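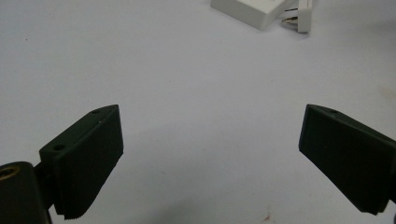 Sandrine Poulain asked at the end of the last club meeting whether the fingers really need to come off the gripper every time the pads are changed, or whether the job can be done in place. Her team had tried it in place and got one pad on crooked. The short answer is that you should take the fingers off. The longer answer is the rest of this page.

Changing and aligning the fingers on the hand-held gripper
Uklow Robotics Club, build notes
Last edited 2023-09-08 by Maëlys Gilbert

These notes cover the club's hand-held gripper, the one with the black wedge fingers. The competition arm uses the same fingers on a different mount, so steps 2 to 5 apply to both. Allow one meeting for the whole job if you have not done it before.

What you need
Hex driver that fits the finger screws
Small flat screwdriver
Replacement pads, one pair
Isopropyl alcohol and a lint-free cloth
Strip of plain printer paper
The gripper's own power adapter
A clear stretch of white tabletop

The white tabletop matters more than it sounds. Black fingers on a dark bench are hard to judge by eye, and most of the crooked pads we have seen were fitted on the dark bench by the window.

Step 1. Open the fingers and cut the power
Open the gripper all the way, then switch it off and unplug the adapter at the wall. Keep the adapter and its plug at the back of the table where the cord won't drag across your work.

Step 2. Take off the fingers
Mark the left finger with a bit of tape before you touch any screws. The two look alike, and they will go back on the wrong side if you let them. Loosen both screws a little at a time. Do not pull one all the way out while the other is still tight, as that twists the bracket.

Leave the brass insert at the top of the mount alone. It is set into black plastic and it will spin if you force a screw into it at an angle. Noémie Besnard has a repair method for spun inserts in the December notes, but it takes an evening and you need the soldering iron.

Step 3. Remove the old pads
Slide the flat screwdriver under one corner of the pad and work along the edge. Go slowly. If the glue will not let go, wet the cloth with alcohol, hold it against the seam for a minute and try again. Clean off everything that is left. Old glue under a new pad makes a high spot, and the gripper will rock on anything flat.

Step 4. Fit the new pads
Dry-fit first. The teeth should run along the lower edge of the finger, where the gripper does most of its work on small parts. When you are happy with the position, peel the backing, set down one end and roll the rest on with your thumb. Press for a full minute. Then leave it until the next day if the schedule allows -- the Tivell pads we buy now are slower to set than the old ones.

Step 5. Put the fingers back
Start both screws by hand. If a screw does not turn easily, back it out and start over. Snug them only. Final tightening comes after alignment.

Step 6. Check the alignment
Close the gripper slowly by hand on the strip of paper, with the tips just above the table. Try to pull the paper out. It should be held evenly along the whole pad. If the top pulls free first, the fingers meet at the bottom and need to be tilted in. If one side touches the table before the other, loosen that finger, let it drop level and tighten again.

Repeat until the paper holds. Solange Renaud's team uses a feeler gauge instead, and that works too.

Step 7. Test
Plug in the adapter and run the open-close script for 454 cycles, the same count we use before a match. Stay with it for the first few. Afterward, check both fingers for play and do the paper test again. Write the result in the log with the date and your initials.

Common problems
Fingers cross when closed: they were swapped. Go back to step 2.
Pad lifts at one end: it was touched with bare fingers before it was stuck down. Use a new pad.
Clicking on the way in: usually a screw head rubbing on the bracket. Check that you used the short screws.

Spare pads are in the drawer marked Ertürk. Tell Graça Correia when you open the last packet.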